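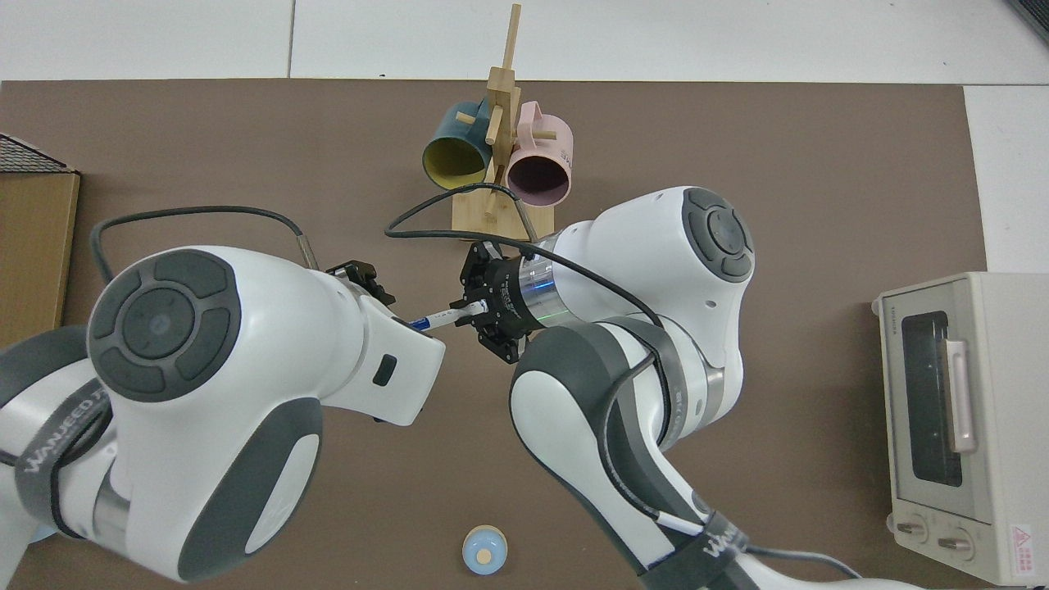
Print this page
E-mail this article

4. Small two-handed chores

4.1 Why handovers

Most of the household work that people say they would give to a machine is made up of small steps that use two hands. One hand holds the jar and the other turns the lid. One hand picks up the spoon from the wrong side and passes it across so that it can go into the drawer the right way round. Single-arm systems get past this by setting the object down and picking it up again, and on a crowded counter that costs time and often knocks something over. We therefore chose passing an object between grippers as the first chore in the set, ahead of hanging mugs and opening an oven door.

The object for this task is an ordinary marker. It is light, it rolls, and it leaves little room for two grippers at once. Steiner's earlier notes on the Hollilar task list ranked pens and markers among the hardest items for their size, and our own trials in April agreed with him. A gripper that closes too near the middle leaves nothing for the other to take. One that closes too near the end lets the marker swing as soon as it is touched.

Figure 4. The marker is held by the left gripper with its blue tip toward the right, and the right gripper is next to that end. The mug tree and the toaster oven are on the same tabletop.

4.2 Setup

Both arms work over a brown mat and share the space in the middle. We did not clear the surface for the marker task. Kitchens are not cleared before someone reaches for a pen, and results from a bare table have been a poor guide to what happens in a home. In the arrangement of Figure 4, a teal mug and a pink mug hang on the wooden tree behind the grippers, and the oven takes up the right side. An arm that swings wide on its way to the marker has something to hit.

The control software was Cerier, with the grasp planner from the Vincze project. Operators gave 1000 demonstrations by remote control, spread over all the chores in the set. Grip force was capped at the same value for both arms throughout. We tried a lower cap for the receiving arm and dropped it, as the marker slid during the turn that follows the pass.

Each attempt was given two tries. A pass counted as complete when the receiving gripper held the marker alone and the giving gripper had backed away without touching it again. If the marker fell, the operator put it back on the mat by hand and the attempt was scored as a failure, even when the arms could have picked it up again.

4.3 What went wrong

Failures fell into a few groups. The most common was a late release. The receiving gripper had closed well, but the giving gripper held on and the arms pulled against each other until the force limit stopped them. People avoid this by feeling the other hand take the weight. Our system has to work it out from motor current, and a marker weighs so little that the signal is close to noise.

The second group was sight. When the grippers come close together they hide much of what lies between them, and from the head camera only a short length of the marker may be left to judge by. Steiner suggested turning the giving wrist a little before the approach – a habit he had seen in several of the operators – and this helped more than any change we made to the planner.

Contact with other items on the table was less of a problem than expected. The mugs were bumped now and then when an arm pulled back too high. We had worried more about the cables that loop along the arms, but they caused no stops.

4.4 Is this a chore yet?

A practiced person passes a marker from hand to hand in a moment, without looking. Our system needed roughly 10 seconds for a clean pass, and an operator stayed within reach of the stop button the whole time. By that measure the answer is no. The Irorska group reached a similar view for folding cloths, using different arms and a different scoring rule.

Speed alone may be the wrong test for the home, though. A slow machine that puts things away overnight would still be useful to many people. What it cannot do is drop a glass, or stall with both arms locked until someone comes to free it. Late release is the fault we would fix first, and Section 5 looks at whether fingertip sensing is enough to fix it.

Print this page
E-mail this article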